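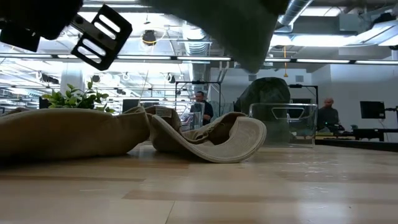 A tan cap-like fabric item on the table.

What happens on a robot visit?

If your class or club comes to see the robots at Celis, you will spend 45 minutes in the robot room. This page tells you what you will see there and explains some of the words you will hear.

The first thing many visitors notice is that our robots do not look like people. They have no faces and no legs. What we have are arms, and the arms are fixed down at the sides of a table. Robots that can walk are interesting, but walking is a different problem. We work on hands.

The job you will watch is tidying up hats. It sounds easy, and for you it is. You have been picking up clothes since you were very small, even if you did not always want to. For a robot it is one of the harder jobs there is, and it helps to know why before you come.

Hard things and soft things

Think of a toy brick. It is the same shape whichever way you drop it. If a robot knows where the brick is and which way round it is, it knows where to put its fingers.

Now think of a hat made of cloth. Drop it and it might land the right way up, or on its side, or squashed nearly flat. Pick it up by the brim and the rest hangs down. Every time the robot touches it, the hat changes shape, so the robot has to look again and work out what it is holding.

You can try this at home. Put a hat on the table and pick it up using only one finger and thumb on each hand. Try to turn it the right way up without letting it drop. Then try it again wearing thick gloves, so that you can't feel the cloth very well. That is closer to what the robot has to deal with. 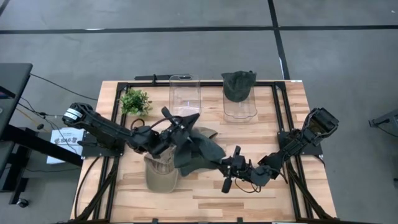
Celis Schools and Visits Team — Robots for Beginners, page 2

The parts of a robot arm

A robot arm has joints, just as yours does. Your arm bends at the shoulder, the elbow and the wrist. A robot arm bends in several places too, and at each joint there is a motor to turn it. Our pair of arms is called Akska. The two arms share one name because they work on the same jobs together.

At the end of each arm is a gripper. This is the robot's hand, but it has only two fingers. They move apart to open and together to close. With two grippers the robot can hold a hat with one and use the other to straighten it, or take hold of another part of it.

The clear plastic boxes on the table are part of the job as well. A hat can be put in a box or laid over the top of one. Clear plastic is awkward for cameras, as they can see straight through it to the wood behind. People sometimes walk into glass doors for the same sort of reason.

How does a robot learn?

Some robots are given a list of exact movements. Go here, close the fingers, lift, go there, open the fingers. This works well in a factory where every part arrives in exactly the same place. It does not work well with hats.

Another way is to show the robot. A person moves the arms from nearby using controllers held in the hands, and a computer keeps a record of what the cameras saw and how the arms moved. One go at the job is called a demonstration. For a new job we like to have almost 1000 of them before we ask the robot to try by itself. It takes patience, and people take turns.

The demonstrations should not all be the same. We start with the hat in different places and different ways up. If the robot only ever saw a hat in the middle of the table, it might not know what to do with one near the corner.

The program that keeps the records in order is called Flinance. You may hear people in the room use the word, and now you will know what they mean.
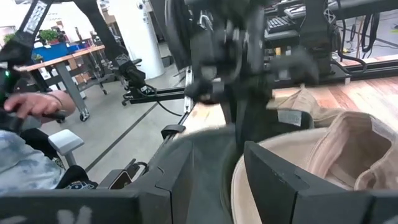

Does a robot get bored of doing the same job again and again?
A robot has no feelings, so it can't get bored. The people who teach it can, and that is why they stop for breaks.

Things to know before you come

Groups are split into teams of 4, so that everybody gets a clear view of the table. Please keep your hands and bags away from the arms, even when they are still. An arm that is not moving may be about to start.

Robots drop things. If a hat ends up in the wrong place while you are watching, somebody will put it back and the job will start again. You can ask questions at any time, but if the person with the controllers is in the middle of a go, they may wait until the end to answer.

After the robot room you will go next door to the Csonka Room, where there are pencils, paper and drinks. You will be asked to draw a gripper for picking up something soft. It can have as many fingers as you like. The drawings go up on the wall until the end of June, and then you can have yours back.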